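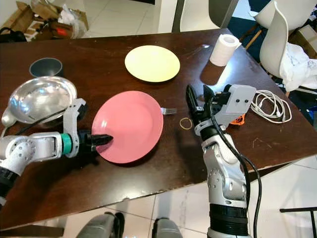 Sointu Aaltonen wrote to ask whether the Fluso would clear her table after dinner without her standing next to it, and said that if the answer was no she would keep her money for another year. The answer is no for most tables, and the rest of this page should help you decide whether yours is one of the others.

Fluso Two-Arm Table Unit

The Fluso is a pair of arms on a floor base. It picks up plates, bowls and cutlery from a table and puts them in a rack or tub. Each arm ends in a black gripper. A plate is taken by the rim, so a raised rim like the one on the pink plate suits it much better than a flat edge.

What it does well
Plates and bowls with a rim, one at a time. Cups and canisters that stand upright. Forks and spoons lying by themselves on a hard surface.

What it does slowly
Cutlery tucked under a dish. The unit moves the dish first and then comes back for the spoon, and this can double the time for a setting. Shiny steel bowls also take longer, as the reflections make the edge hard to find. You can help by dimming any light directly over the table.

What it does not do
It does not scrape food, wipe the table or load a dishwasher. It does not tear paper towels from a roll. Rubber bands, loose cable and anything else thin and soft will usually be left where they are. Glassware is not supported. Stacked plates are not supported in the current software.

Test results
We ran 600 pickups in September at our Himley workshop, using household plates, bowls, cups and cutlery. The unit completed 554 on the first try. Most of the misses were forks and spoons. A miss normally means the gripper closes on nothing and tries again, but a plate can be pushed along the table, so keep dishes away from the edge.

A person can clear a table for four faster than the Fluso can. Customers who are happy with theirs mostly have the same dishes to move many times a day, in a canteen or a break room, and have someone nearby doing other work. For a family kitchen we suggest renting first.

Setting up
Park the base against the long side of the table with the wheels locked. Both arms should reach the middle of the table without being fully stretched. Check that the gripper cables hang free and do not catch on chairs. Calibration has to be repeated whenever the base is moved.

Wood, laminate and stone tops all work. Scratches do not matter. Tablecloths do, and should come off.

Price and order codes
Rental, per week: $135
Replacement fingertips: order code 2136, sold in pairs
Rack and tub set: sold separately, made by Fondero
Purchase: on request, through our Durán sales desk

Rental includes delivery, first calibration and phone support on working days. Software updates are free for both rented and purchased units. Please measure your table before you call.

Page updated Oct 28, 2023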